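Teaching a hand-held gripper to sort fruit: a club walkthrough

Filed under: Robotics club, Projects you can do on a table

A few people have asked how we run the fruit sorting sessions for the Hitadau challenge, so I've finally written it up. It's the most fun I've had with the club all year, and you don't need a workshop for it! We did ours on an ordinary table with a cloth on it, on a Sunday, with the kettle going in the next room.

The short version: you pick things up and put them in a tray using a gripper you hold yourself, you record the lot, and then you feed the recordings to a program that learns to copy you. The long version is what follows.

What you'll need

A hand-held gripper (ours is built from the Uçar plans, but any design with two soft fingertips will do)
A second one if you want to try two-handed moves
A shallow tray or the lid of a box
A pile of toy fruit and veg in different sizes
One or two bigger things to stand on the table, so it isn't too tidy
A laptop with Brudodix installed
A notebook, and someone patient to write in it

Step 1: Check the fingers

Squeeze the handle slowly and watch the two pads come together. They should meet flat. If one arrives before the other, loosen the pins on that side, nudge the link and tighten up again. I skipped this the first time and spent an entire afternoon wondering why every grape flew off to the left.

Give the pads a wipe with a damp cloth as well. Toy fruit picks up a sort of greasy film (younger members, crisps, you can guess) and it gets on everything.

Step 2: Set the table

Put the tray where you can reach every corner of it without standing up. Then scatter the pieces in front and to the side. Don't line them up! It's very tempting, and I still catch myself doing it, but a program that has only ever seen a neat row is hopeless with a heap.

Mix round things with long things. Round ones roll away when you touch them off-centre, long ones need you to turn your wrist, and you want plenty of both in your recordings.

Step 3: Do a dry run

Before you record, do a few pick-ups just for practice. Come in from above with the jaws wide, lower until the pads are either side of the thing, close gently, lift, move across, lower, open. Say it out loud if that helps. We all do.

The lowering bit is where beginners rush. Let the fruit touch the floor of the tray before you open up, or it bounces over the side and you're under the table again.

Step 4: Record

Start Brudodix, press record and do one piece at a time. One piece in the tray is one take. Keep your free hand well out of the way and try not to chat while you're moving, as you'll forget where you'd got to.

If you drop something, finish the move anyway — pick it up from wherever it landed and carry on. Our program got much better at recovering once we stopped binning the clumsy takes.
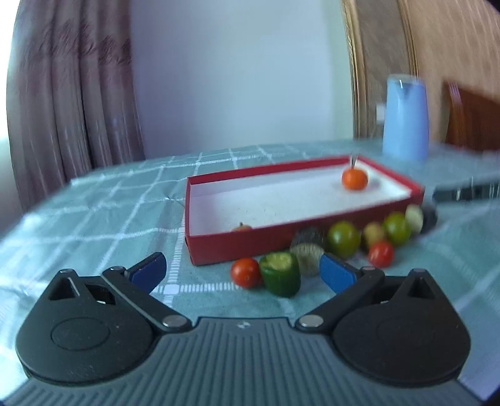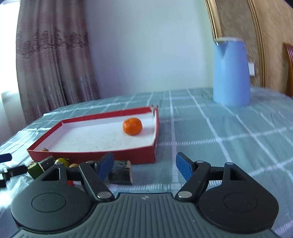 The orange one in the tray with plenty still to go outside it, and the gripper open.

Step 5: Shuffle and swap

After every 7 takes, we stop and move things about. Turn the tray a bit, push the heap to the other side, swap who's holding the gripper. Everyone has their own style, and it's good to have several in the mix. Mine is slow and fussy. Our youngest member goes at it like a seagull after chips.

Step 6: Sort through your takes

Now the dull part, sorry. We came away from our first term with 1388 takes and threw out 583 of them, mostly ones where somebody had forgotten to start or stop the recording properly. Do it on the same day if you can bear to — leave it a week and none of your notes will make sense.

Name your folders by session and table layout. Pandis, the training tool we use, reads the folder names and will sulk if there are spaces in them.

Step 7: Train it and see

Load the folders into Pandis, leave the settings alone for your first go and let it run overnight. Then try it with a layout you never recorded. Our first attempt was dreadful at anything small, so we went back and did an extra session with only the little pieces.

If you get stuck on the folder names or the finger pins, leave a comment and I'll have a look before the next club night.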